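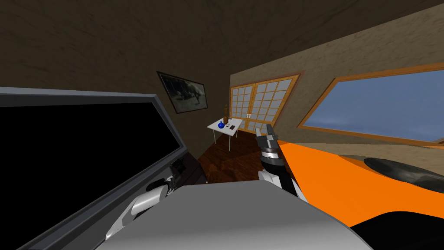 Fodum Teleop Kit

Remote-control demonstration for two-arm robots, real or simulated. The operator moves a pair of hand controllers and both arms follow; arm and gripper positions are logged at 500 Hz.

Recording starts and stops by foot pedal. Failed attempts can be trimmed or deleted before export.

Joints per controller pair: 14
Supply: 12 V
Simulated rooms included: 119

Plarkico and Clondel arms need the Bettencourt adaptor – sold separately.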